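Plernura sink-side cell

The Plernura sink-side cell is a single-arm pick-and-place station, installed by the integrator Dernell in a kitchen fitted out for robot trials. It has one arm, a two-finger gripper with lit inner pads, and a second camera fixed over the worktop. It is known mainly for its written upkeep routine, which other sites have copied with more enthusiasm than evidence.

Supporters describe the cell as quick to set up and easy to look after. The first claim is fair. The second depends on who is counting the hours, and the maker's own handbook leaves out the time spent cleaning lenses and re-seating cables.

Layout

The arm works over a red tray with a raised rim and a patterned floor. The tray is placed at an angle on the worktop and juts out over the sink. Dernell's notes call this position "neutral", a generous word for a work surface with part of its underside unsupported. The fixed camera is checked first, with the arm parked out of its view.
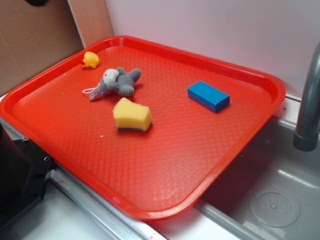
The tray and its four test objects as seen by the fixed camera.

The test set is a rubber duck, a sponge, a soft toy and a blue block. The handbook says they were chosen to cover "the full range of household handling". They cover a small part of it. There is nothing heavy in the set and nothing made of glass, and results from it say little about a full washing-up rack.

Setting up

Set-up follows an order laid down in May and changed only slightly afterwards. The fixed camera is aligned to the tray rim, the arm is homed, and the fingers are opened to their full width. The wrist camera is then matched to the fixed one using the blue block, on the grounds that its straight edges are easier to locate than the outline of the toy.

A full match takes 12 approaches to the block from different heights. The operator is meant to reject any view in which its edges are smeared. In practice the software accepts a good many of these, and the handbook gives no figure for how much blur is too much. The tray floor adds its own trouble, as the light from the finger pads can wash out the pattern just where the fingers are due to close.

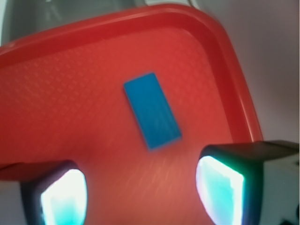

Vratislav Urban has disputed this view of the problem, writing that the washed-out patch is harmless so long as the pads are dimmed before the match is run, and that most bad matches he was sent came from a loose wrist mount. The handbook does not mention dimming. Urban's point about the mount is better supported, though his log covers only one arm.

Routine care

The upkeep list, issued as sheet 306, is short:

1. Wipe the finger pads and both lenses with a dry cloth.
2. Check that the fingers open evenly and stop at the same distance from the centre line.
3. Raise the arm and confirm that the wrist view takes in all the objects on the tray, with both fingers in sight.

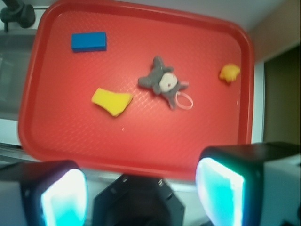

4. Follow the cable along the arm by hand and feel for kinks near the gripper.
5. Run the fixed camera check again and save the result.

Step 2 is the one most often skipped. An uneven opening does not raise a fault, and the arm will carry on working with it – sometimes for weeks. Step 5 produces a pass or a fail and no reading in between, so a slow drift stays hidden until the day it crosses the line.

Repairs

The service log for the cell was published on Thursday, September 7, 2023. It lists 508 hours of running and 4 stoppages. Dernell presented this as proof of a sturdy design. The log does not count restarts done by the operator, and a rival firm, Šimko, pointed out that a restart is what most people would call a stoppage.

Three of the listed faults were put down to the cable, which has to bend each time the wrist turns. The fix was a longer loop, left slack above the gripper.
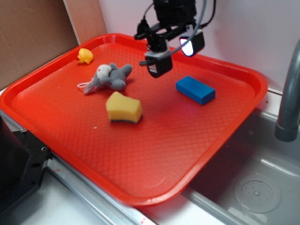 A longer loop eases the strain at the plug but gives the cable more room to swing, and the log is silent on whether it has ever caught on anything. The fourth fault was a finger that would not close fully. It was cured by swapping the whole gripper, so the cause was never found – the old unit went back to Dernell and no report followed.

Use elsewhere

The Geter site took over the upkeep list unchanged, including the check against the tray rim, although its own tray has no rim. Its staff later struck out that line by hand. No side-by-side trial of the list against ordinary servicing has been published, and the claim that it halves repair time rests on a single slide from a Plernura sales talk.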